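Workshop notebook – Pidbridge dye shed
July 25, 2022

Cold start this morning, frost on the inside of the shed window again, and the vat was sulking. I left the lid off for a minute to have a look and the surface was a dull navy with hardly any coppery scum on it. When it's happy you get that lovely metallic skin and a puff of bubbles in the middle (the flower, if you're new here). Today, nothing. I've written enough grumpy winter entries to know the drill, so this one is mostly for whoever picks up the vat after me, plus a few notes to self about the Skornutton order.

1. Temperature

The fructose vat wants to be warm and I had let it go stone cold over the weekend. My own fault, I switched the blanket off on Friday and walked straight past it on the way out. Brought it back up slowly to 50 degrees with the bucket heater and kept the lid on the whole time. Please don't be tempted to whack the heater right up to save an hour! I did that in January and cooked the bottom while the top was still lukewarm, and I got stripes for a week afterwards.

2. Feeding

Once it was warm I checked the pH (a touch low, the strips are getting old and I'm not sure I believe the last few in the tube) and gave it a spoon of lime, slaked in a jam jar first. Then fructose, dissolved in hot water from the kettle, poured down the side so it didn't splash. Stirred in one direction, dragged the paddle back up the wall at the end to kill the whirlpool, lid on, walked away. Had a cuppa and two of the ginger biscuits. I looked again after 90 minutes and the liquid under the skin had gone from murky blue to a sort of amber green, like old ginger beer, and the flower was back. What a relief.

I still want to try the madder bran recipe from the Szabó booklet, the one with the coffee ring on the cover, but I'm not doing it in the middle of an order.

3. Scouring

This is where I think we've been going wrong with the patchy pieces. The cotton from Vavitz comes with a finish on it that you can't see or feel, and a quick go in the washing machine doesn't shift it. Proper scour from now on: soda ash, a squirt of the neutral soap, big pot, simmer for two hours with the lid on. The water from the first lot came out the colour of strong tea. The second lot was a bit better. If the water's still brown, do it again, I don't care how white the cloth looks when it goes in.

Drop test before it goes anywhere near the vat. One drop of water on the dry cloth and it should vanish straight away. If it sits there in a bead, back in the pot.

4. Colour on the cloth

We keep arguing over what counts as mid blue. I reckon half of it is that we all look at the cloth on different backgrounds, and blue next to a dark bench reads a good deal lighter than it is. So my vote is for a pale surface every time, and daylight if we can get it.
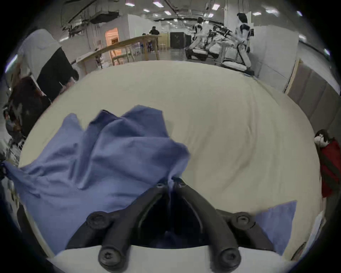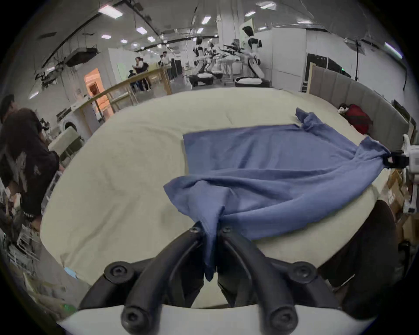

The large cloth in the second picture is a periwinkle sort of blue on a cream padded table, and to my eye that's about as light as a mid blue can go before I'd call it pale.

5. Dips

For the order I'm going with short dips and plenty of them. Wet the cloth out properly first, squeeze it, lower it in gently with no air trapped in the folds, and keep it moving under the surface without stirring up the sludge. Bring it out against the side of the vat so it doesn't drip and froth. Then hang it and let the air do its thing – green, then teal, then blue, and I still stand there gawking like a kid every single time.

Tried three dips on one swatch and five on another. The five is nicer by miles. The three looked fine hung up but went a bit thin and grey after the rinse, which I should have expected. Let each dip air right out before the next one goes in, even if you're itching to get on with it.

6. Rinsing and finishing

Cold rinse until clear, then a splash of vinegar in the last bucket to knock back the lime, then one more plain rinse. I skipped the vinegar on a scarf last year and it felt like cardboard. After that a hot wash with a tiny bit of soap to get the loose stuff off, or it rubs off on everything (my good couch has a blue arm and I'm not proud of it).

Dry in the shade. The line on the north side gets full sun even at this time of year, so use the one under the awning.

7. Bits and bobs

The indigo tin had 700 grams in it when I weighed it at lunch, lid off. That'll see us through the order but not much past it, so it goes on the shopping list.

The paddle handle has split near the top. I've taped it, but it wants replacing before it gives someone a splinter.

Vat blanket is ON, low setting. Leave it on overnight, please and thank you. Tomorrow I'll feed it a half spoon first thing and start on the first pieces once the flower's up.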